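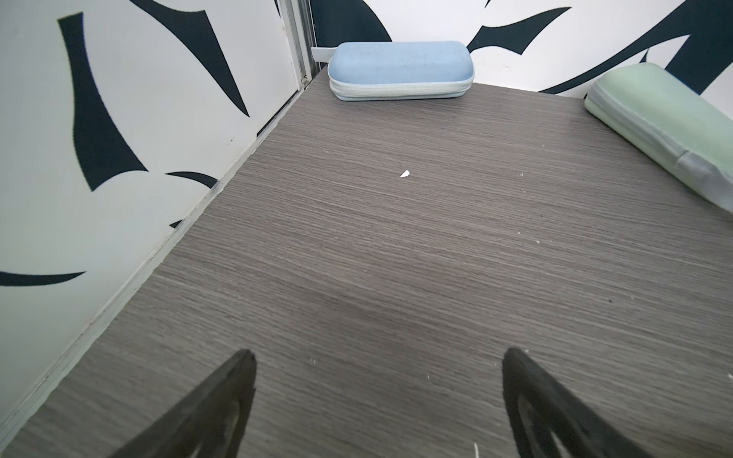

Belmiro Arruda had looked after the cell at Stallport for so long that he talked to it in the mornings, the way other men talk to a kettle. Stijn Vandenberghe, on his fifth day, had not yet decided whether he was meant to answer on the machine's behalf.

"She's missing the blue one again," said Belmiro, settling himself on the stool with his coffee. "Look at the log. Ninety-two tries overnight and every miss on the blue."

Stijn looked. The green case had gone across without a fuss all night long, and he said he supposed the blue one must be slippery.

"They come out of the same box from Lorente, my boy. Same shell, same zip." Belmiro put his glasses on, took them off again and wiped them on his jumper, which took a good while. "Lock her out first, then give me your hand."

So Stijn turned the key and hung his tag on it, and the old man took his finger and ran it gently down the pad of the left gripper finger, and then down the right. The left one had a bit of drag to it, like the sole of a new plimsoll. The right was smooth as a plate.

"Dust," said Stijn.

"Dust, and whatever else has been lying about on that board. When did anybody last wipe it down?"

Stijn thought of the pale specks all over the grey grain, and the little triangle of paper he had noticed on Monday and left where it was, and felt his ears go warm. He fetched the cloths. He did the board right into the back corner, round the foot of the metal rail, and then the pads, twice each, while Belmiro told him at great length about a winter at Gutirura when a whole line had stood idle over one sweet wrapper - a lovely story, though it had a good many cousins in it.

They put both cases back, the blue one near the far wall and the green one on its slant to the right, and closed the guard. Belmiro set the squeeze back to 70, where it belonged before somebody on nights had fiddled with it, and let Stijn turn the key.

The arm went out over the board, slowly, and came down on the blue case. It lifted. Stijn found he was holding his breath.

"Good morning," he said to it, very quietly, and Belmiro went on drinking his coffee.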